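The Bag at the Bottom of the Drawer
8th January

Print this page | E-mail to a friend

Teun Coppens has 2,042 bags, and he would like me to know that the number was correct when he got up this morning. By the time I arrive at his place above the old Branari dry cleaner, two more have come in the mail and are lying on the hall table.

"Bags are the best printed thing most people own," he says, already walking ahead of me. "Somebody drew that pear. Somebody argued over that green! And then it gets used to carry wet swimsuits."

He started in August, 13 years ago, on a trip to Grinadport, where a market stall wrapped his tomatoes in a bag covered with little blue sardines. He ate the tomatoes and took the bag home in a book so that it wouldn't crease. The sardines are still in the first album, page one, and they look terrific.

The collection lives in flat drawers. Coppens bought the cabinets from a map dealer named Zürcher, who threw in a roll of acid-free paper and, he says, a long lecture on humidity. Each drawer has a theme: fish, stripes, flowers, one very full drawer of roosters. Fruit takes up four of them, and citrus alone runs to nearly 500 bags. I asked which one he would show a person who thought the whole thing was silly, and he didn't need time to think.

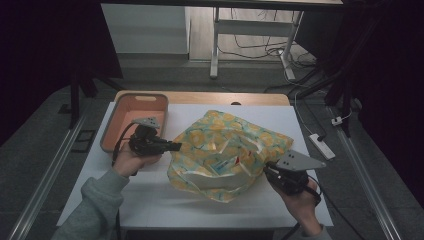
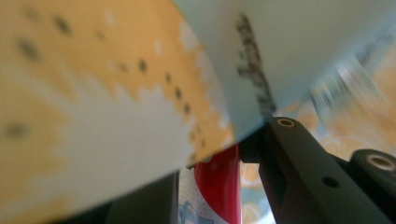
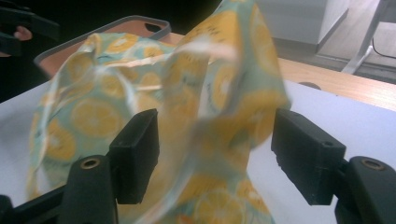

Coppens talks about pattern the way other people talk about music. He hums a little when he's looking. What he loves in a good fruit print, he says, is that it can take being crushed. "A logo dies when you fold it. You get half a word. But look at lemon slices on a pale background, all bunched up like that. You see a bit of rind here, a few segments there, and your eye says lemon right away. You could sit on it and it would still be cheerful." He is also a great believer in translucent material, where the light gets into the folds and the color goes soft, and he will hold almost any bag up to a window to prove it.

His own attempt at a citrus print hangs in the kitchen. It took him most of a winter, it has grapefruit on it, and he describes it as "a bowl of wagon wheels." The trouble was the spacing. He put the slices in straight rows, and they looked like bathroom tile. A printer he knows at Binditz told him to tip every third one and let a few run into each other, and the second version is much better. He had 100 made and gave away all but the one on the wall.

I wanted to know about ironing, having read that some collectors do it. Coppens put his hand on his chest. "Never. Never! You lay it between two sheets of paper, you put the big atlas on top, you go away for a week." Creases that survive the atlas are allowed to stay. He thinks they look fine, and he has whole albums of them to back him up.

Does he ever use one? He does, it turns out with some guilt. The doubles go in a basket by the door and come along for groceries, and the basket is the only part of the collection his sister has any interest in. She has had her eye on a cherry one since last summer.

We went back through the rooster drawer before I left. He found one he had forgotten, red on cream with an absurd tail, and that was another half hour gone.

Print this page | E-mail to a friend

Recent interviews
Forty Years of Tea Towels
The Button Box, Revisited
A Wallpaper Hunter in Grinadport
Paper Napkins and Where to Keep Them

Contact | Copyright, all rights reserved | Back to top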